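Renting a Robot Hand for the Dull Jobs: Tips After 3 Months With Hatoto

Filed under: Kitchen helpers, Sorting and storing

Hatoto rents out a robot with a pair of jointed hands, and for 300 a month it will sort your small household clutter. It will not cook or fold a fitted sheet, so in that respect it fits right in at my house. If you're thinking of signing up, or you already have one standing in the corner judging you, these are the things I'd do from the start.

Clear one table and give it up. The robot wants a fixed spot at a fixed height, and it sulks if you swap in the ironing board. Erhan Kaplan at the Hatoto help desk told me to mark the table legs' position with tape. I ignored him for a week and then marked the table legs' position with tape.

Use a divided box. A deep drawer is hopeless, as everything ends up in one heap and the fingers come up with a corkscrew and somebody's birthday candle. A shallow open tray with wooden partitions works far better. Keep one long compartment for the long things and put wrapped chopsticks, straws and takeout cutlery on end-to-end duty in the others.

Keep slim packets in bundles. Single ones slide flat against the bottom, where my own fingers can't get them either.
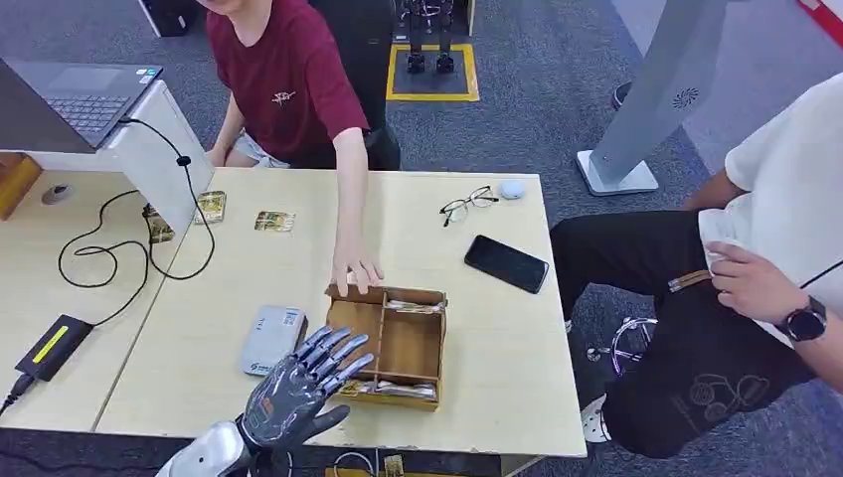
Hand open next to the divided box, with wrapped items bundled in two of its compartments.

Hold the box still for the first few tries. A fingertip or two on the back edge is plenty. Once you trust the thing, put a square of shelf liner underneath and go drink your coffee.

Move your phone and glasses before you start a job. The manual says the hand ignores anything not on its list. The manual also says setup takes six minutes — mine took an evening and most of a pie.

Run the cables off the back of the table and clip them. Frauke Görtz, who trained me on the rental, charges nothing for this advice and repeats it every visit.

Wipe the finger joints with a barely damp cloth, never a wet one. Flour is the enemy. So is glitter, should you be renting in December.

Skip the Emard extended plan unless you have small children. It covers 1000 in damage, but not spills, and spills are most of what happens in a kitchen.

Is it worth it? For a café or a big family, yes. For the two of us, it has been a slow and very expensive way to find the soy sauce packets. I've renewed until spring.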